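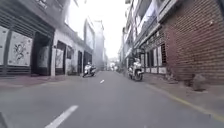 Photo: Groen Pandley / Vonholm Newsletter

Search this site Enter keywords Go

Scaffold failure at Gremis parking structure: interim findings released

The interim report on the February scaffold failure at the Gremis parking structure was released this month. It covers the sequence of the failure and the condition of the anchors. It does not assign fault. A final report will follow after laboratory testing.

The scaffold stood on the north face of the structure and was 19 meters high. It came down shortly after 4 p.m., during removal of the upper two lifts. Nine workers were on site. Four were taken to the hospital, and all have since been discharged. No one on the sidewalk was hurt.

According to the report, the failure began at the third row of wall ties. Several ties in that row had been taken out to make room for cladding work and had not been put back. The remaining ties carried loads above their rated value once debris netting was fixed to the outer face. Netting raises the wind load on a scaffold, and the design drawings did not allow for it.

Wind at the time was moderate. The investigators do not treat it as unusual for the season. They note that the scaffold had passed an inspection before the netting was added, and that no second inspection is on record.

The report makes the following interim recommendations:

- Any change to ties, netting or sheeting should be treated as a design change and signed off before work continues.
- The inspection tag should list the netting type, or state that none is fitted.
- Dismantling should start only after a tie count has been checked against the drawings.

The city building office has given contractors 90 days to review scaffolds now standing on public streets. Sites with netting or sheeting come first. Reports go to the permit desk on the standard form, with the tie layout attached.

The sidewalk on the north side of the structure remains closed between the two vehicle ramps. Pedestrians should use the south side. The lower parking level is open, with entry from the rear ramp only.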